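How Do Two Parties Share One Government?

Imagine your class has to choose a game for the whole afternoon. Eleven children want soccer, nine want tag, and seven want hide-and-seek. Soccer has the most votes, but more than half of the class voted for something else! So what do you do? You might talk it over for a while, and perhaps the soccer children and the hide-and-seek children agree to play a bit of each.

Grown-up politics can work in much the same way, and when it does, we call the result a coalition. (Say it like this: koh-uh-LISH-un.)

Let's visit a little country called Clesia, which has its parliament in the town of Hustadton. A parliament is a big group of people, chosen by voters, who meet to make the laws. The one in Clesia has 200 seats, and to pass a law you need more than half of the members to say yes, so that makes at least 101.

At the last election, the River Party won 84 seats and the Hill Party won 37. The other seats went to several smaller parties. The River Party was the biggest, but 84 is quite a long way from 101, and so its leaders went knocking on the Hill Party's door. Together they had 121 seats — plenty!

Of course, the Hill Party wanted something in return. Its voters mostly live up in the valley of Stumau, where lots of families speak a different language at home, and they wanted schools that teach in that language. The River Party wanted to spend money on a new railroad. After five weeks of talking (and a great deal of tea, I should think), both sides wrote down what they had agreed. This kind of paper is called a coalition agreement, and theirs was 395 pages long.

Then they shared out the jobs. The River Party chose the prime minister, who leads the government. The Hill Party chose the ministers for schools, farming and science.
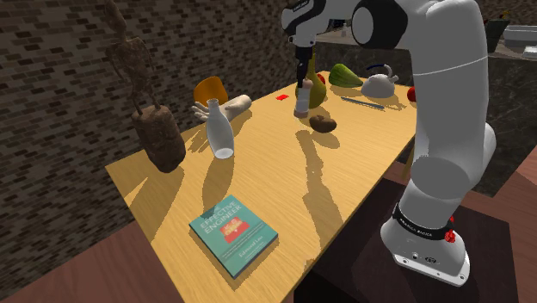

A robot arm, a table and a pear. Farming and science are both jobs for a government minister in Clesia.

Do partners in a coalition always get along? Oh dear, no. They are still two separate parties, and they can disagree about taxes, or about which town gets the new hospital, or even about the name of a street. Mostly they sit down and talk until they find something both can live with. If they can't, one party may walk out, and then there might have to be a new election.

Some words to remember

Coalition: two or more parties who agree to govern together.
Majority: more than half.
Opposition: the parties that are not in the government. They ask it hard questions, and that's an important job too.

Try it at home: ask your family to plan a dinner together, with everybody giving up one thing and getting one thing. Write your agreement on a piece of paper and have everyone sign it — even the little ones can draw a squiggle.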